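3. Household wiring practice and the use of extension outlets

3.1 Background to the survey

The housing stock in Junmont was built in two main periods. The older houses, on the river side of town, were wired before electric kettles, chargers and portable heaters were common, and many still have a single double outlet in each bedroom. The newer houses to the north have more outlets per room, but the rooms are larger and the outlets are often placed where furniture later covers them. In both areas residents make up the shortfall with power strips, extension cords and plug-in adaptors.

Earlier work on this question has mostly come from fire investigation records. Those records are useful but they describe houses where something has already gone wrong. They say little about the ordinary house in which a strip has been in service for years without trouble. Laaksonen argued that the two groups should be studied together, and that the position of a strip in the room might matter as much as its rating or age. We follow that suggestion here and give most of our attention to where strips are placed, how they are fixed, and what householders say about why they put them there.

The survey was carried out in December, when heating use is high and most people are at home in the evenings. A total of 1,932 households returned the written questionnaire. From these we chose 12 streets for home visits, with the aim of covering both building periods and a fair spread of owners and renters.

3.2 The questionnaire

The questionnaire had 20 questions. The first group dealt with the dwelling itself: its age, whether it had been rewired, whether it was owned or rented, and how many people slept there. The second group asked about each main room in turn. Respondents were asked to name the largest appliance used in the room, say whether it was plugged straight into the wall, and note whether any strip or cord was under a carpet, behind furniture or within reach of a sink. The last group asked about habits, such as whether strips were switched off at night and whether anyone in the house had ever replaced one.

We kept the wording as plain as we could. In a trial version, several people took "extension" to mean a building extension, and a few took "power board" to mean the fuse panel. We settled on "power strip (a block with several outlets)" and repeated the full phrase each time it was used. The term "surge protector" was dropped from the main questions, as trial respondents used it for any strip at all.

Answers about the kitchen and living room were generally complete. Answers about bedrooms, halls and sheds were patchier. Some people left the bedroom section blank and then wrote in the comments space that there was a heater and a lamp on one cord. Where a comment clearly answered a blank question, we coded it as an answer. Where it did not, the blank was left in the data.

3.3 Home visits

Visits were arranged by letter and confirmed by telephone. Each lasted as long as the householder was happy for it to last. The visitor walked through the house with the householder, filled in a room sheet for each room, and made a rough sketch of outlet positions. No covers were removed and no appliance was unplugged by the visitor. Paavo Suominen prepared the room sheets and trained the visitors in their use.

The room sheet recorded strip position under one of four headings: on the floor, on furniture, hanging by its own cord, or mounted on a wall. We had first planned to treat wall mounting as a single heading with no further detail. After the first visits it was clear that this would lose too much. Some strips sat on screws through the keyhole slots in the back of the housing, some were stuck up with tape or adhesive pads, and some rested on a skirting board and were only leaning. The sheet was changed to separate these, and the houses already visited were contacted again by telephone to fill in the missing detail.

Floor placement was the usual arrangement in living rooms, nearly always behind the television or beside a couch. Householders gave the same explanation again and again: the strip went where the cord reached. Few had thought of the position as a choice. In kitchens the strip was more often on the bench, close to the kettle and toaster, and in several houses it was moved aside each time the bench was wiped down.

Wall mounting was less usual and tended to be deliberate. People who had mounted a strip could normally say who did it and why. The reasons offered were keeping it away from small children, keeping it clear of the vacuum cleaner, and bringing an outlet up to a height that an older person could reach without bending. Renters were more hesitant. Several said they would have preferred the strip off the floor but did not want to lose part of their bond over screw holes or torn wallpaper.

3.4 Wall-mounted strips

A wall-mounted strip has some clear points in its favour. Dust and crumbs collect less readily on a vertical face than on a horizontal one, spilled drinks are less likely to reach it, and nobody steps on it. A strip mounted flat against the wall (Figure 3) also keeps its outlets in plain view, so that an empty outlet or a badly seated plug is easy to notice.

There are points against it as well. A heavy plug pulls outward on an upright strip, and an adaptor of the boxy kind can work itself partly out of the outlet under its own weight. Adhesive pads vary a good deal in quality, and they hold poorly on some papered surfaces, where the bond is only as strong as the paper's bond to the plaster. The supply cord also has to run down or across the wall to the fixed outlet. If it is left slack it can be caught by a passing foot or a chair leg.

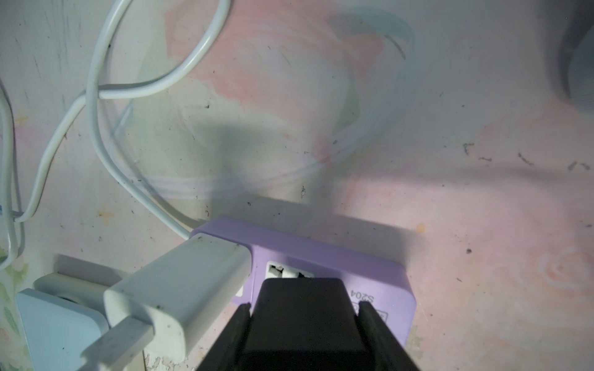

Figure 3. Power strip mounted flat against a wall with a faded floral pattern.

Visitors were asked to note whether a mounted strip moved when the householder took out a plug. Strips on screws generally stayed put. Those on pads were more mixed, and householders had their own ways of coping, most often by holding the housing with one hand while pulling with the other. One resident on Raston Street had refixed hers so many times that she kept a packet of pads in the drawer below it.

Bedrooms were where mounting and heavy loads most often met. The usual load was a phone charger and a reading lamp, which is well within what any strip can carry. In the colder rooms of the older houses, though, a portable heater was sometimes added for the winter and then left in place. Householders who did this mostly knew the general advice against it. They tended to see it as advice for old or damaged strips, and took the tidy look of a mounted one as a sign that it was sound.

3.5 Limits of the survey

The questionnaire depended on people reporting their own arrangements, and we expect that some untidy ones were left out or put right before the form was filled in. The same applies to the visits, which were booked ahead. A few householders told us they had cleaned behind the television that morning.

We did not measure load or temperature. A later stage using the Demis plug-in meter was planned, but the meters were too deep to fit behind furniture in many rooms and would have changed the very placements we wanted to study. The question of whether mounted strips run cooler than those on carpet is therefore left open. The age of the strips was also hard to settle, as rating labels are commonly on the back of the housing and could not be read on a mounted strip without taking it down.

Renters are under-represented in the visits, though not in the questionnaire. Several agreed to a visit and later withdrew, in most cases after checking with a landlord. The findings on mounting in Section 4 should be read with this in mind, and we report owners and renters separately wherever the numbers allow.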